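About Vukness

Vukness began in December with a complaint. We ran the dish room at Galindo, and every trade show told us a robot would soon be doing our job. We had doubts, and we still have plenty.
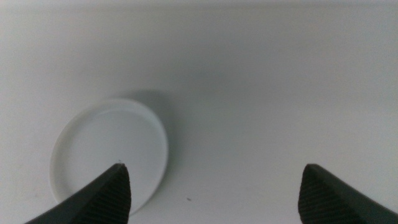 So we stopped reading brochures and started going to see the machines for ourselves. We sell no robots and take no commission. Kitchens pay us to visit a demonstration, ask dull questions and write down what we think. So far we have sat through 14 of them.

The Masberg open day is a fair sample of what we do. The invitation promised "a kitchen without hands." The tableware was plain, the table was white, and the sales talk ran to over 134 slides.

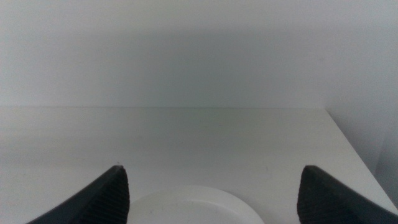
An open gripper and a white plate at the Masberg open day.

We asked about grease, chipped rims and what a stack does at the end of a busy shift. The replies were polite and mostly about next year. 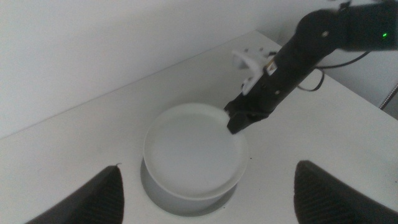
Wetside wrote to us later that we were being too hard on early work, and that a bowl on a clean table is where anyone would have to start. Fair enough. We printed the letter in our report and kept our rating where it was.

Our reports cover 13 points, and price comes first.

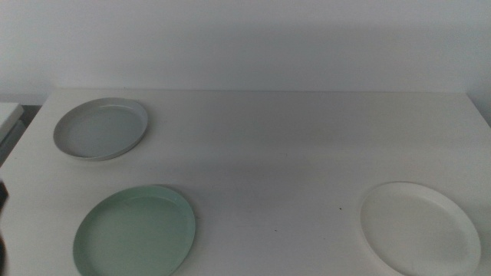 Gray, green and off-white plates on the demonstration table.

Page last updated 22 Dec 2020.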